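Sep 21, 2018
Posted by Kylie Rutherford

Vlad went back to Tillham this morning, so the fortnight's trial is over. Vlad is the floor cleaner from Tirklow, the flat round model, 217 pounds to buy or 13 a month with parts. I had it on the tiles every evening. Bülent Gökçe at Skarkstead has had his since April and says the brushes last well. He only has bare floors, though.

Did the chairs by hand this afternoon. Vlad does nothing above floor level and the leaflet doesn't claim otherwise.

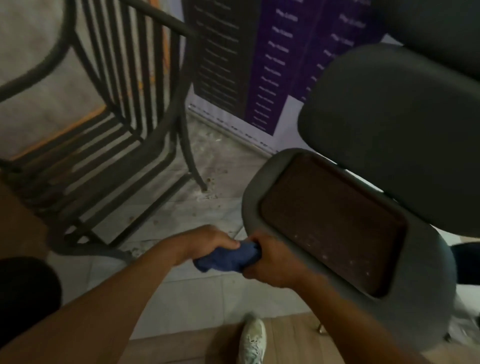

Wiping the rim of the grey chair with the blue cloth.

The padded panel on that one was speckled all over. I had wanted to see how Vlad managed among furniture, and it was fair in the open and poor round chair legs. It goes up to a leg, turns, and leaves a ring of crumbs. The app gave 1,502 minutes of running in all and 297 of those were spent "repositioning" – stuck, in other words. 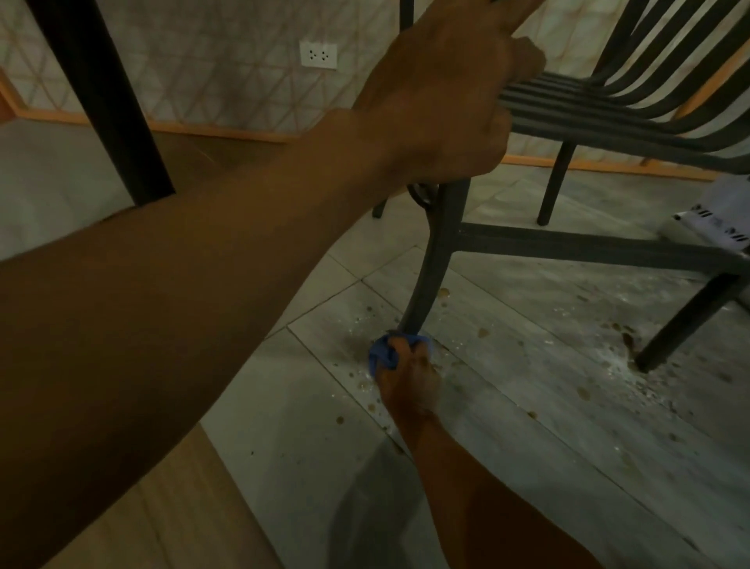

Spills are the other thing. The wet pad copes with a thin film of water but anything brown or sticky it spreads about, and then the pad wants rinsing before it can go on. A cloth is quicker. Emptying the bin is easy enough and the noise never bothered me.

Wrote all this on the Tirklow form and posted it with the spare pad.
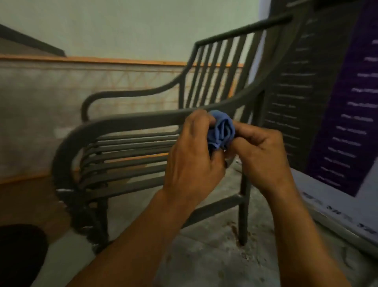

Would I pay for it?
Only by the month, and only if they sort out the legs.

Bülent wants to hear about the new model when it comes. I said I'd ring him after tea.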